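New pads on the hand gripper, and the cable that wouldn't stay put

So July has mostly been gripper maintenance month over here, and I promised a couple of you in the comments that I'd write down how I look after mine. We call it the Soslow (after the shop shelf it lived on for ages) and it's the hand-held kind, two soft fingers, used to record grasps that the arm at the Wamitdale cell learns from later. It had 3,011 grasps on it when I finally admitted the left finger was getting lazy.

Changing fingers is easy if you go slowly! I back off the two screws at the base, wiggle, and the old finger slides out. Then comes the boring bit, which is cleaning the slot with a dry toothbrush until no more grit falls out. Mesh pads go on last. I press each one down with my thumb from the middle outward, and I leave it overnight before squeezing anything (I skipped that once and the pad crept sideways within an hour, so, lesson learned).
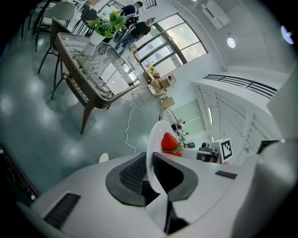 After that it's the closing check. I squeeze all the way and look for light between the pads, then open it slowly and feel for any notchiness. Mine had a tiny catch about halfway, and I blamed the new finger for most of a morning before I thought to check the linkage. One dab of dry lube from the Hattar kit and it was gone. I don't use oil anywhere near those pads, ever.

Calibration next. The Fakden software wants a full open, a full close and then a slow open again, and it gives you a number at the end. Mine came out at 111, where the last set of fingers started too, so I left it alone. I also wipe the lens with a clean cloth and redo the marker alignment, even when I'm sure nothing moved.

The cable is still annoying me. I've tried clips, I've tried a velcro strap around my wrist, and it always works its way loose by lunch. If you have a setup you like, please tell me! I'm going to try a lighter one next week, and the old fingers are in a bag in the drawer in case I need the screws.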